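## Notes from the bench: the Paju board is back

Well, the second spin of the Paju board landed in January, and I have been grinning at it ever since. For anyone who missed the last issue, Paju is our little sensor hub — a low-power chip, two microphones, a motion sensor and a coin cell — and the first version ate batteries like popcorn.

The culprit was a pull-up resistor I had put on the wrong side of the power switch (yes, me, and yes, Raimonds Dambrauskienė has brought it up at lunch). With that moved, sleep current dropped from 203 microamps to 60. I measured it over and over before I believed it! 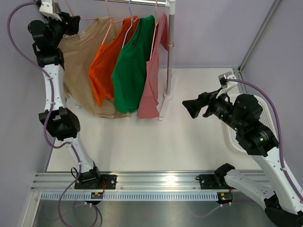
*Two arms and four T-shirts on the rack.*

Dalia Pētersons has been rewriting the wake-word code so the main core stays asleep until the small one hears something worth waking it for. She recorded 3,480 clips for it, a lot of them in the Driltham office kitchen, and the dishwasher is still the hardest thing to tell apart from a person saying "Paju." We're trying a longer listening window next, which will cost us a bit of power.

We have 300 boards coming from Golasby for the next round. If you'd like one, reply to this email and tell me what you'd hook it up to. Please say whether you need the header pins soldered on, too — I forgot to ask last time and spent an entire evening with the iron. The updated schematic is in the Hollovside folder, under "rev B."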